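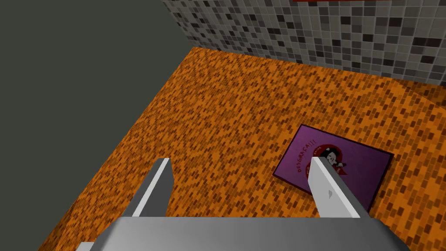 Ticket 856 – Hot water runs out during the second shower, Londness unit
Status: Open, waiting on customer
Product: Corosus storage hot water system, with Ronlow mixing valve

Hello, and thank you in advance to whoever picks this up. I've tried to put in everything I can think of, so please forgive the length.

We've had the Corosus system in the downstairs unit at Londness for 11 years and it has been a lovely, quiet, obliging thing the whole time. Since the start of June, though, the second person to shower gets a few minutes of proper hot water and then it fades to lukewarm. It doesn't go stone cold, it just sort of gives up. The first shower is perfectly fine. If you leave the tank alone for the afternoon it recovers and behaves as though nothing ever happened, which makes it very hard to show anybody what the trouble is!

What I've done so far:

I checked the switchboard and the hot water breaker was on. I turned it off and back on anyway, as one does.

I looked under the relief valve for drips and there was nothing on the ground. The drain line felt cool to the touch.

I ran the kitchen tap on full hot first thing in the morning, before anyone was up, and it came out at the temperature I'd expect. I let it go for as long as my conscience would allow (we're on tank water out here) and it was still hot when I turned it off.

I had a look at the Ronlow valve under the basin. The cap is still on it and I haven't touched the setting. My neighbour thinks it's the valve, my daughter thinks it's the element, and I have no opinion except that I'd like a warm shower.

The people in the unit haven't changed and neither have their habits, as far as I can tell. The shower head was replaced in autumn with a Yazzie one, because the old one had clogged up with scale and sprayed sideways. I mention it only for completeness.

Could you tell me whether it's worth booking someone, or whether there's something else I can try first? I'm quite handy but I won't go poking at anything with a live wire in it.

Update from customer

I've had another go and can add a little more. The tenants very kindly agreed to shower one after the other while I stood at the kitchen sink with a jam thermometer, feeling rather silly. The kitchen tap went lukewarm at the same time as the shower did. I'd been hoping it would only be the one or the other, as that seemed a simpler story to tell you.

I also found the original paperwork in the biscuit tin where my late husband kept such things. It says the tank has two elements, an upper and a lower, and the lower one does most of the heating. There's a pencilled note about the anode that says "check again" with no date, and I'm afraid I can't say whether anyone ever did.

One more thing, and it may be nothing. In the evenings I used to hear a faint hiss from the tank cupboard while it was heating, and now I think it's gone softer – or else my hearing has. I'm happy to go back and listen again at whatever time of day would be the most use to you.
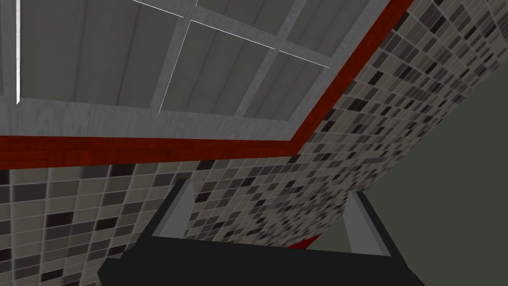

Rosário Coelho: Thanks so much for all of this, the jam thermometer was a great help. If the kitchen tap drops off along with the shower, I'd put the mixing valve lower on the list, given that your kitchen line on that system normally comes off before the valve. A first shower that's fine, a second that fades and a tank that catches up by afternoon makes me think of the lower element or its thermostat. The upper one keeps a smaller amount hot at the top, and once that's used up you're waiting. Before we book anyone, could you fill a bucket from the shower on full and time it for me? I'd like to know how quickly the new head is going through the water. Please leave the access covers on the tank, the electrician can test behind those.

Update from customer

Thank you, Rosário, that makes very good sense and I'm relieved to hear I can leave the covers alone. I'll do the bucket this evening when the tenants are home. I do have a proper one with litre marks on the side, it's just a matter of remembering who borrowed it.

If it does turn out to need an electrician, any morning suits, and the side gate sticks so they'll need to lift it a bit as they push. Could you also ask them to bring an anode for that model? I'd feel better having the old one looked at while somebody's here with the right spanner.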